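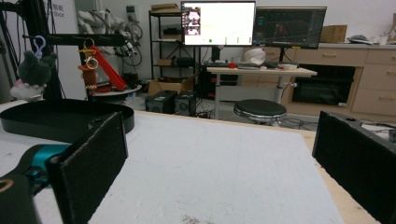
Harkedow wants to know if any machine can clear a workbench yet. We have one long table that ends every shift with crumbs of debris on it, plus key rings and small stuff hung up wherever. Budget is $2,936.

**Dremance**

Partly. Wiping a flat board is doable if nothing is sitting on it. Put a tray in the way and it gets slow. Ours took 40 minutes on a bench I do in 3. Hanging things on hooks is worse, it drops the soft ones.

At your budget I'd buy a good shop vac and wait.

**Stusville**

depends on the table

**Çetinkaya**

I disagree a little with Dremance. Picking up one known item and putting it in one known place works fine for us, 32 tries without a drop last July. Sorting a mixed pile doesn't. Cables on the floor are still a job for a person.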